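Notebook, front bench
Saturday, started 9:20

Carried on with the cup trial for the Minenora tasting. Tolera Alemayehu wants the cups settled before the Otgate people come in, so today was for colors and for the pour. The liquid itself is a separate page.

Cups: three plastic ones from the Nirberg pack, light blue, lime green and pink. All tapered, wider at the rim. I had hoped to use clear cups but the last sleeve of those cracked in the cupboard, and Tolera thinks people remember "the green one" better than a number on a sticker. Fine by me for the small sessions. For the big one we will still need numbers.

Washed all three twice and left them on the rack overnight. The pink one kept a faint smell of the detergent after the first wash, none after the second. Make a note for next time: plain hot water last, and longer than seems needed.

Stock: the dark syrup, diluted, in the small clear bottle with the black cap. I filled it from the big jug and stopped well short of the neck. The full bottle glugs when you tip it and throws a splash over the rim, and a bottle filled lower pours in one clean string. Weighed the first fill at 588 g with the cap on, which is more than I want to hold out at arm's length all morning. Poured some back and did not weigh again.

Pours, 30 g each, on the small scale:
Blue — easy to judge by eye. The dark line shows up well against the wall of the cup.
Green — harder. Inside the cup the liquid looks almost black and I went over twice. Reached 47 g on one of them before I looked at the scale.
Pink — between the two. The liquid looks redder in it than it is. Gunārs Vaher tried all three and said the pink was sweeter, and they were all from the same bottle. He was annoyed when I told him.

That last point matters more than the pouring. If cup color moves the sweetness score then we can't give each recipe its own color and leave it there. Options: rotate the colors between tasters, or go back to clear and order more. Tolera prefers rotating. I would order more clear cups and rotate anyway. Will ask Margaritis what the wait is on a sleeve.

Layout on the table: cups in a row at the back near the wall, bottle in front of the middle one. I tried the bottle off to the left side first and kept dragging my sleeve across the blue cup to get to the pink. In front of the green is better. The gap between cups can be small, the rims don't need to be far apart if you pour slowly.

The table wipes clean if you get to a drip within 20 minutes. After that it leaves a tan ring and you need the paste.

To do:
— clear cups, price and wait
— second black cap, the old one leaks if the bottle lies down
— ask Gunārs to taste again without seeing the cups
— rotation sheet for Otgate, Tolera has the old one

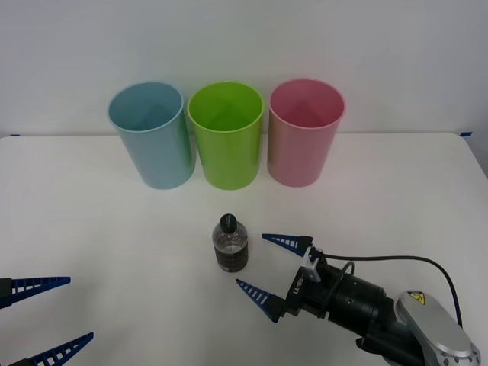
Front bench: blue, green and pink cups at the back, stock bottle in front of the green.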